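Notebook, 4 September 2018
Ladix bedroom, wrist camera v head camera, Skoryk fingers

Picked up where I left off with the bedroom. The plan for today was one thing only: leave the arms alone, leave the room alone, and find out how much of the close work we can do off the wrist camera without the head view helping. So of course I spent the first hour on the controller.

Farkberg settings, before I forget: position gain back to what it was before the summer, damping up a notch, wrist speed limit halved for the last bit of the approach. With the old damping the fingers had a lovely little shiver whenever they slowed down, and you'd never notice from the head camera, but on the wrist camera it's like filming from a tumble dryer. Much calmer now. I've saved it as a new profile and left the old one where it was, so please don't tidy up!

Then the runs. 12 start poses, 12 goes at each, 144 altogether, cut off at 600 steps so the hopeless ones don't sit there all afternoon. Same start poses for both cameras, same random seeds, both arms loaded even when only one is doing anything (it changes the timing if you drop one – found that out the hard way in the spring).

Stills from today, wrist camera first and then the wide view from the robot: 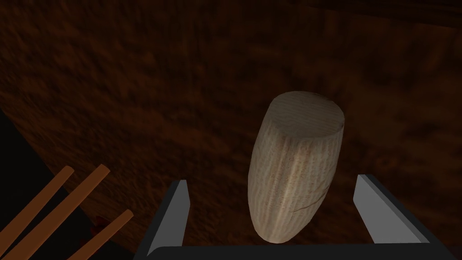
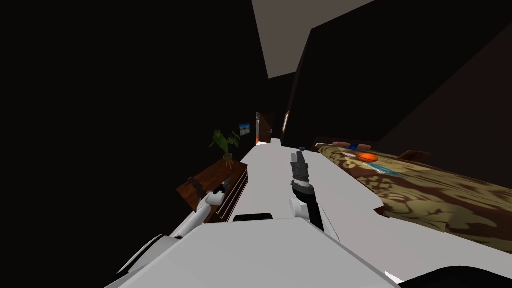 What I like about the wrist camera is that the question it has to answer is so small. Is the thing between the fingers or isn't it, and is there daylight on both sides. I could write that check on the back of an envelope, and did. The head camera has to sort out which bit of the room matters first, and a gripper a long way off is just a few dark pixels with opinions. Against that, the wrist camera hasn't a clue where it is. Start it a bit too far round and all it gets is furniture, and it'll hunt happily about on a patch of wood grain until the step limit puts it out of its misery.

Rough tally, not checked against the logs yet: wrist camera clearly better once the fingers are near, head camera clearly better for getting there. Five of the start poses were bad for both, and I think those are reach trouble and nothing to do with cameras. I want to look at the elbow angles before I say so to anyone.

Dark textures are a nuisance as well. Brown on brown with soft lighting gives the edge finder almost nothing to hold on to, and then a pale object comes in and the exposure goes silly. Tried brightening the lights in Ladix, which helped the edges and washed out the finger pads, so I put them back. Fixed exposure on the wrist might be the answer. Haven't tried.

Skoryk fingers: fine. They open wide enough for everything on my list. The collision shape is still a bit fatter than the drawn one, I reckon, as contact gets reported a hair before it looks like contact. Need to measure it properly with a plain block.

To do:
– hand over from head to wrist camera at a set distance, start with something crude
– elbow angles for the bad poses
– block test for the finger collision shape
– fixed exposure on the wrist
– ask about moving to the newer Ladix build before November, the camera plugin changes and I'd sooner not redo all this twice

Logs are in the usual folder under wrist_v_head. The first batch in there is from before the damping change, ignore it.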